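Skudetetti bin-picking logs
README, last edited 11 November 2018

What you are downloading

Skudetetti is the robotics club at Pelbridge. This folder holds 1,472 pick attempts from our run at the Rikley student challenge, with a camera still and a joint log for each. The task was to take mixed household items out of a deep bin with an industrial arm. It sounds easier than it is.

Please read the rest before you train anything on it.

How far to trust the labels

Not very far. An attempt is marked "success" if the gripper reported a hold at the top of the lift. That says nothing about whether it held the item we asked for, or whether the item made it to the drop zone. We rechecked 95 attempts by hand and changed the label on 39 of them. The corrections are in recheck.csv. The other labels are untouched, and I would not quote a success rate from them. Our own poster did, and I argued against it.

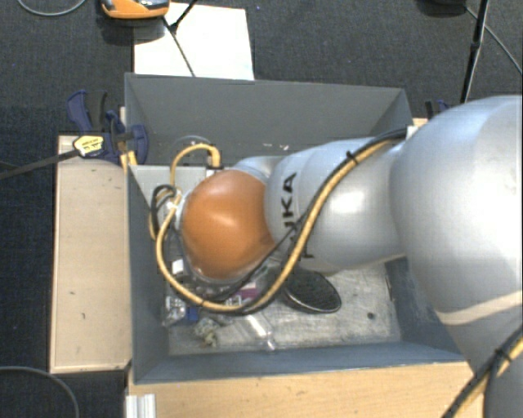
Clear packaging is where the labels are worst. The depth camera often returns nothing for shiny plastic, so the planner aims at whatever it can see beside it. Some of those attempts still got logged as good picks of the plastic item. Filter on depth_valid if you care.

Known problems

The bin was moved in March and the calibration was redone afterward. There are 2 calibration files, old and new. Use the one named in each log header. Averaging them is a bad idea, and yes, a team tried.

Item names were typed by whoever was at the keyboard. Expect "packet", "pack" and "bag" for the same thing.

Lighting was whatever the room had. We did not measure it.

The Kneževič score

The challenge ranks teams by the Kneževič score, and our values are in scores.txt. It rewards fast cycles and barely punishes a wrong item. I don't think a higher score means a better picker, including when the score is ours.

Use

Free for class and club work. If you find more bad labels, send the attempt number and the label you think it should have.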